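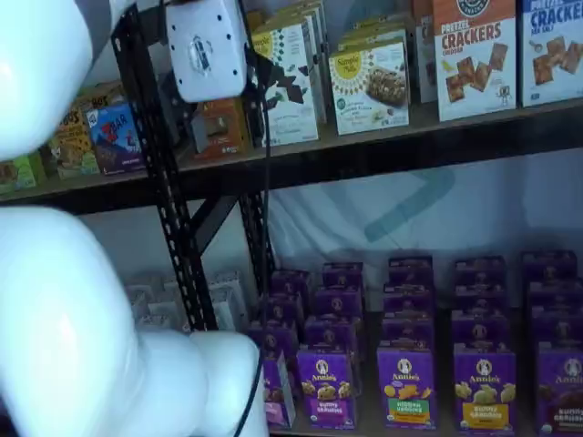
Do I need to know the history of the Grastus trial before I read the book?
Most readers will be fine without it, as the first chapter gives all the dates and explains who was accused of what.

This is the question we received most often after we announced The Grastus Letters as our next title for the reading circle, so I put it first. The book comes from the small press Steinarsdóttir, and it tells about a shipping office in Umthorpe where a clerk was found guilty of poisoning his employer. Almost everything that the court knew about him came from letters. There were 2,905 of them in the archive, and the writer of this book has read them all, including the bills and the letters to the tailor.

I must say that I began with some doubt. I have read many books about old crimes in the past years, and often they promise a new answer and then give the old one with more adjectives. In this one the question of guilt is treated with patience. The nine chapters do not follow the order of the trial. They follow the order in which the letters were written, so we meet the clerk as a young man who complains about his shoes and his landlady, and only much later as a prisoner. When the poison finally appears, you have already an opinion about him, and it is not easy to give up.

The weak part is the middle. Chapter five has 30 pages on the price of ship insurance, and I could not find why we need so many. Some members of the Jakine group, who read the book before us in August, told us they skipped it and did not feel lost. I read it all, with tea.
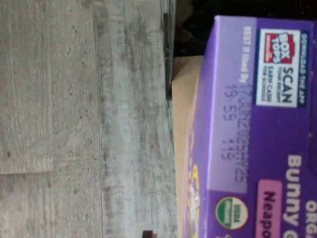

Organic bunny grahams, Neapolitan flavour.

What I liked best is how the writer treats the employer's widow. In the newspapers of that time she was either a saint or the real murderer, depending on which paper you bought. The book shows her own letters without much comment. They are short and quite dry, and one of them - about selling the office furniture - is for me the strongest page of the whole book. I would like that we talk about this page at the meeting, so please mark it when you come to it. It is near the end of chapter seven.

About the practical side: we will read the book over 4 meetings, two chapters each time and three at the last one. The library has copies to lend, but please bring them back quickly, other people are waiting. The print in the paperback is rather small. If this is difficult for you, ask at the desk for the large print edition, it has the same text but the photographs of the letters are missing. 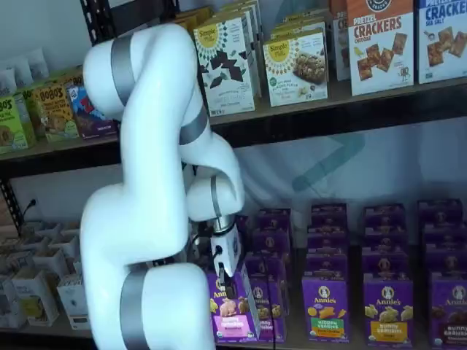 One member who has finished already wrote to us that she does not agree with me about chapter five. In her view the insurance pages are the key to the book, because without them we cannot understand why the clerk stayed in a job he hated, and she asks everybody to read them slowly before they decide he is guilty. She also thinks the last chapter is too kind to the judge.

On the judge I agree with her. The rest we can discuss at the first meeting, at 7 in the evening in the usual room. Please read until the end of chapter two, and do not look at the appendix yet - it gives away the verdict of the second trial.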